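Automation at the Dedlow Refurbishing Floor: Observations After the First Months

July 7, 2018

In January the management of the Dedlow site informed its staff that part of the computer refurbishing work would be moved to robotic stations. I have worked in operations at Dedlow for long enough to remember when every unit was taken apart, tested and rebuilt by hand, and I was asked to assist with the change. The views in this post are my own and do not represent those of the company.

The announcement was made in writing and posted beside the time clock. It stated that no position would be removed as a direct result of the new equipment during the first year. It did not state what would happen after that period, and this omission was noticed at once. I would advise any employer in a similar position to address the question openly, even where the answer is not yet known. Staff at Dedlow spent several weeks filling the gap with their own answers, and most of these were worse than anything management had in mind.

The stations were supplied by Jumance, and the work sequences were prepared with Antoniuk, the firm that already maintained our test benches. There are 16 benches on the floor. Of these, 4 were converted in the first phase. The remaining benches continue to operate by hand under the previous work instructions.

The tasks assigned to the converted benches are the repetitive ones. Under the old arrangement, an employee on the disassembly line could repeat the same few motions through an entire shift, and complaints of sore wrists and stiff necks were common. Those tasks are now shared with the machines. The employee prepares the unit, watches the sequence, steps in when the station requests help, and carries out the final inspection. The inspection was always part of the job, but in the past it was often hurried at the end of the day. It now has its own time in the schedule.

Not every employee regards this as an improvement. Several of the most experienced people on the floor took pride in their speed, and speed is no longer how their work is judged. One colleague told me that watching a machine is more tiring than doing the job. I have since spent two full shifts at a converted bench and I share that view in part. Attention is hard to keep up when little is required of it. Following requests from the floor, employees now rotate away from the converted benches at midshift, and the rotation has been kept.

Training was the weakest part of the project. The first course was held in a meeting room and consisted mainly of slides. Employees came out knowing the names of the menus and very little about what to do when a sequence stopped halfway. The second course was held at the benches, in small groups, with open computers in front of the participants, and was much better received. Our sister site at Ulau will begin its own conversion next, and I have recommended that it omit the meeting room entirely.

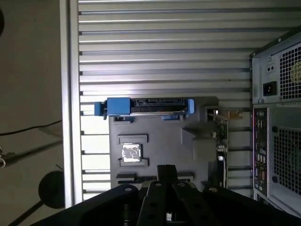 Dedlow Floor Notes, Issue 16, Page 4

The space around the processor is where careful positioning matters most. The gripper fingers must be brought in close to the socket while an expansion card stands upright to one side and the drive connector lies across the top. An experienced employee judges these distances by eye and touch without thinking about them. To write them down for a machine, we first had to ask our own people to explain what they did, and many had never been asked before. Their explanations were taken into the written procedures, and I consider this the most useful result of the project to date, whatever is decided about the equipment.

Pay grades remain under review. The present position is that work at a converted bench is paid at the same rate as work at a manual bench. Employees have argued that the added responsibility for inspection deserves a higher rate, and I agree with them. A written reply has been promised.

Comments from readers at other sites are welcome, in particular from those who have dealt with shift rotation on mixed floors. I am also looking for a sensible way to record station stoppages. Our present form has too many boxes, and the night shift has stopped filling in the second page.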